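The Small Yellow Box

By Edivaldo Bragança
May

My grandmother kept her buttons in a box which had once held throat pastilles. My mother kept in a similar one the keys of houses where we did not live anymore. When I started to visit people who collect small cardboard boxes, I thought I would meet specialists with gloves and magnifying glasses. I met people like my grandmother, only with more shelves.

Valter Nygård has his collection in the room behind his kitchen. He is a retired printer, a tall man who speaks slowly and puts the kettle on before every new subject. He worked 27 years at Urnik, a printing house that made folding cartons for pharmacies, tea merchants and one manufacturer of sewing needles. When Urnik closed, the last sheets of each order were going to be thrown away, and he asked if he could take them home. They were delivered to him flat, tied with string, and for the first winter he did nothing but fold.

"You must fold it once with nobody looking," he told me. "The cardboard remembers a bad fold."

He showed me how it is done. First the long creases are bent and opened again, then the glue flap goes under, and only after this the two ends are closed, with the small side flaps before the big one. I tried with a tea carton and closed the big flap too early. He took it from my hands without comment and opened it with the back of a butter knife.

What surprised me most was how little he talked about pictures and letters. I had expected stories about artists. Valter prefers the ends of the box, the place where the thumb goes, the cut that lets a flap hold without glue. He can tell from the inside of a carton if the board was made from new fiber or from old newspapers. The gray ones he likes better. They bend more softly, he says, and they smell of something.

Osvaldo Frota, his friend and sometimes his rival, is of the opposite opinion. Osvaldo collects by color. He lives two streets away, over a closed shoe repair shop, and his boxes stand on narrow shelves which his father built for spools of thread. Blue is in the corridor, where the sun does not come. Red is in the bedroom. Yellow has the best wall of the living room, and it is also the color that causes him the most trouble.

"Yellow leaves you," he said. "You look away for one summer and it has gone."

He means this in a very practical way. Some of the older yellow inks lose their strength in daylight, and a box which was the color of egg yolk can end like weak tea. Osvaldo has curtains on this wall now, heavy ones, and he opens them only for visitors. When he pulled them back for me it was four in the afternoon and the light came low through the kitchen. There were lemon boxes, mustard boxes, and a row of Jeltolard cough sweets in which every box had faded a little differently from the next one.

The shade he loves most is butter. He does not have many of these. It is difficult to print, Valter explained to me later, since a pale yellow shows every fault of the board below it. At Urnik they used to put fine lines in a darker ochre across such surfaces, one beside the other, so that the eye stays with the lines and forgives the rest. After he told me this I began to see lines everywhere: on matches, on soap, on the needle packets in my own drawer.
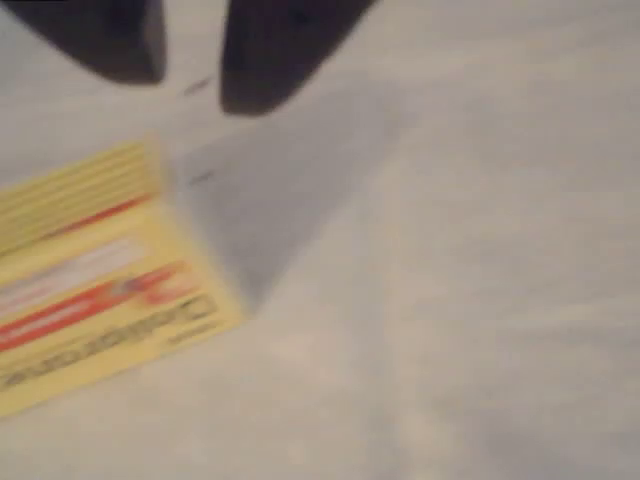

Butter yellow, with a band of fine ochre lines. Small boxes like this one are easy to overlook.

The prices in this hobby are low, and I think this keeps it friendly. The most expensive box Osvaldo ever bought cost him 60 crowns and a jar of plum jam. It came from Gervásio Falcão, who sells old stationery from a stall by the ferry and who does not collect anything himself. He told me that people come to him for the contents, for nibs or paper clips, and leave the box on the table. He used to flatten them for the recycling. Now he puts them in a crate under the stall, and Osvaldo goes through it with his reading glasses on his forehead, where they do not help him.

I asked all three men what a beginner should do. Gervásio said to look in the kitchen before looking in a shop. Osvaldo said to choose one color and to stay with it for a year. Valter went to make more tea, and came back with a flat carton for me, an Urnik sheet for sewing needles, not folded yet.

It has been on my desk since then. I have bent the long creases and opened them again, as he showed me. The side flaps I will do on Sunday evening or some other time when the house is quiet, and then I have to decide what to keep in it. My daughter has already asked for it, for her erasers.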